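Workshop notebook – Stateck bench, April
Subject: Groder hot plate, wax and rosin finish tests on the maple offcuts

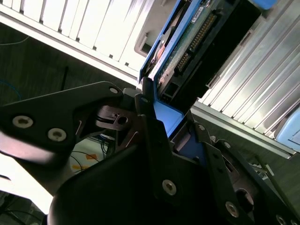
Morning

Picked up where the last entry stopped. The first batch of finish had gone grainy in the tin, so I melted it down again and strained it through a piece of old cotton. A fair amount of grit came out. I think it was undissolved rosin and not dirt, but I kept the cloth in a jar in case anyone wants a look.

Made a fresh batch from the Drernitow beeswax. Same recipe as before except the rosin was crushed finer, mortar first and then the small sieve. It went in with much less stirring. Held the Groder at 145 F, checked with the glass thermometer because the dial on the plate reads high. At that setting the wax is liquid but the rosin only softens, so I brought it up slowly until it cleared and then let it drop back before adding the oil.

Weights: 50 g wax, 53 g oil. The oil was supposed to be 50 as well. Overpoured, left it in, wrote it on the lid.

Boards

Used 2 maple offcuts from the shelf by the saw. Both sanded to the same grit and wiped with a damp rag to raise the grain, then sanded again once dry. Marked on the back in pencil, A and B.

Board A got the old batch, remelted. It went on stiff and dragged under the rag. Needed the heat gun on low to get it to move, and the corners still had ridges that I had to scrape off with a card.

Board B got the new batch. Spread easily at room temperature and buffed up after lunch. Slightly tacky along one long edge where I put too much on. The color is a little yellower than A, though that may be the wax, which is darker than what we had last year.

Afternoon

Water drops on both boards, left under a cup. A showed a pale ring when I wiped it off. B showed a very faint one that I could only find by tilting the board to the window. Put a warm mug on each as well. Both marked. I don't think any wax finish is going to get past the mug, and for the Vi stools it doesn't matter much. For the tray it does, so the tray should probably get oil on its own, several thin coats.

Smell is stronger than I'd like in B. Leaving both boards on the high shelf with the fan off to see how long it hangs around.

Loose ends

– Sieve needs replacing, there is a tear near the rim. Don't use it for shellac flakes until then.
– Groder dial still reads high. Put tape on it with the true temperature marked.
– Old batch is fine for drawer runners. Relabeled the tin so it doesn't end up on a tabletop.
– Next batch: same crushed rosin, weigh the oil in a separate cup, try a bit less rosin for the tackiness.
– Rags are hanging flat on the line outside. Please don't ball them up and throw them in the bin.

Boards A and B to be checked again before the next melt. If B is still tacky at the edge I'll wipe it back with mineral spirits and recoat just that side.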